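4.2 Rendering the evaluation rooms

The success rates in our report come from simulated rooms only. To repeat them, please render the views in the same way as we did.

1. Open the Kasten room set and choose room 24.
2. Set the random seed to 103. The seed changes the colours of table and walls, but it does not move the furniture.
3. Render one view with the table clear, before any task object is loaded. 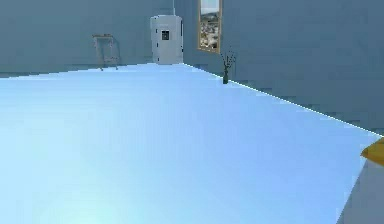

4. Load the task objects and start the 141 trials. Each trial is repeated 3 times with the same start position.

Note: Keep the background furniture switched on. Uwe Heitmann tested the policy with bare walls, and those results can not be compared with ours.

Caution: Do not change the render size between trials. The log file will not give a warning.

Questions about the room files go to Sabine Diekmann.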